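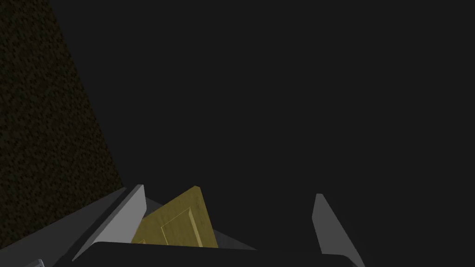 According to Wondimu Kassa, the first gripper you build should be one you are willing to throw away, and the second one too. He told me this on my first evening at Camargo, the shared workshop where most of this book got built, while I was holding a first gripper I had no intention of throwing away. I threw it away on the Thursday.

Sat 27 July
By Ruth Dunmore
Reading time: 14 minutes

Chapter 5
Closing the Hand

By now you have an arm that moves. It may even move where you told it to, in which case you are ahead of the author. What it can't do is pick anything up, and a robot arm that can't pick anything up is an expensive way to point.

This chapter gives it two fingers. People always ask for more. Jeferson Tavares wanted a full hand with a thumb, drew a very handsome one, and spent the rest of July untangling fishing line. Two flat fingers that open and close will handle a block, a bottle cap, a pencil and most of what lives on a workbench. They will not play the piano. Neither will Jeferson's.

We start in simulation, where dropping things is free. You will load the Catness model from Chapter 2, bolt a virtual gripper to the wrist, and practice on a plain block under gravity until you can get hold of it and keep hold of it. Look at each grasp from the wrist as well as from across the room. From across the room, every grasp looks fine.

Then we cut real parts. Simulated fingers never flex, and yours will, especially if you skip the section on bracing, as I did.

We use cookies to remember your place in the book. Accept or manage settings.

Before you start, you should be able to:

- home the arm without holding your breath
- read the current drawn by a servo
- find the emergency stop with your eyes shut

You will also need the fastener kit from Chapter 2, or whatever is left of it.

5.1 How Hard Is a Squeeze?

Set a block on the bench and pick it up with your finger and thumb. Now do it again, using as little force as you can, and let your grip loosen until the block begins to slip.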